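4 min read

13 January 2024

Utensil holder, kitchen table, continued from the October notes.

Moved the work from the bench to the kitchen table today. The bench top is too slick and too uniform, and everything set down on it ends up parallel to the edge. The table has the light blue flowered cloth on it and I left the cloth on. It drags a little under the fork tines, which is closer to how these things get picked up at home.

Holder is the brown one from the Kos shelf, wavy rim, high back. Mass empty 203 g on the small scale. With the full set in it, 565 g. Zorica Živković had 94 g written on the masking tape for the empty holder, which can't be right for this piece. I think that tape came off the Fastell cup and was reused. Peeled it and wrote a new one.

Procedure as before. Part of the set goes into the holder, the rest is laid out loose on the cloth within arm's reach, and the loose pieces are put in one at a time, handle down. Free choice of order. A piece counts as placed if it stays in the holder after release and doesn't push another piece out. Leaning is allowed. Crossing is allowed but gets a note.

Setup for the second layout: fork on the left, one metal chopstick at a slant right of the middle, the wooden pair together farther right. Already in the holder, the upright wooden chopsticks and the spoon toward the left, the pointed wooden utensil in the middle, a mixed pair leaning out on the right, and another fork near the back corner. 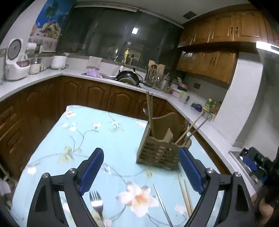 Layout 2, loose pieces on the cloth, holder part filled.

Observations, in the order I wrote them on the pad:

The metal chopstick is the slow one. It is slim and lies flat, with very little to get hold of, and pressing down only pushes it into the cloth. Best approach is from the side, a little past the midpoint toward the thick end. Taking it by the tip worked once and then it swung.

The wooden chopsticks should be separated before lifting. Taking both together works until the rim, where one goes in and the other rides over the wave and lands outside. Logged two of those as misses. On the third attempt I rolled the nearer one away first and had no trouble.

Fork is easy with the tines pointing away. Tines toward the holder's open side is worse, they catch in the openings in the front if the fork comes in low. Come in high and lower it straight.

The leaning pair on the right takes up more of the holder than it should. One wooden, one gray, both tilted outward, and they close off that side to anything with a wide head. I had been filling left to right. Filling the right side last leaves the lean for the end, when it does no harm. Changed the sheet to say so.

The spoon bowl sticking out to the left is a nuisance for the same reason. Turned it inward for layouts 3 and 4. Turned inward it sits against the pointed wooden piece and both stay put.

Ran 8 layouts in total. Sheets are in the Idamness folder under the old heading, I haven't renamed it. Layout 6 has no end time, I forgot to write it down. Don't use 6 for timing. Placement results for it are fine.

Cloth: it creeps toward whoever is working. Squared it to the table edge before each layout from 4 onward. Before that I didn't check, so positions in 1 to 3 are nominal. Clips would hold it, but the ones we have are too shallow for the tabletop. Arnetti lists a deeper one. Not ordered.

To do:
Weigh the utensils singly, the set mass is no use by itself.
Find out whether the Fastell cup still has a label of its own.
Repeat layout 2 with the holder turned so the high back faces the loose pieces. I expect the fork to be the only one affected.
Zorica to check the miss rule for pieces that land across the rim and stay there. I counted these as placed and noted them as crossing. She may want them separate.

Utensils washed and back in the drawer, holder left on the table. Cloth still on.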